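4.2 Handover trials

The two-arm station was put together in the shared workshop at Warkstead over three weekends. Handover was tested on a white two-section table, with the bagged test items kept along the far edge.

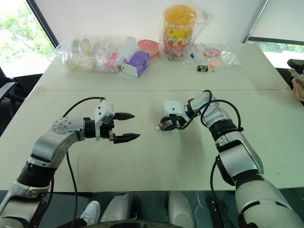

Figure 3. Left gripper open, right gripper closed on a small part.

We ran 186 handovers, of which 105 ended with the part in the receiving gripper. Most failures came from the wrist angle – the receiving fingers closed too early and pushed the part aside. Slowing the approach helped with small parts only.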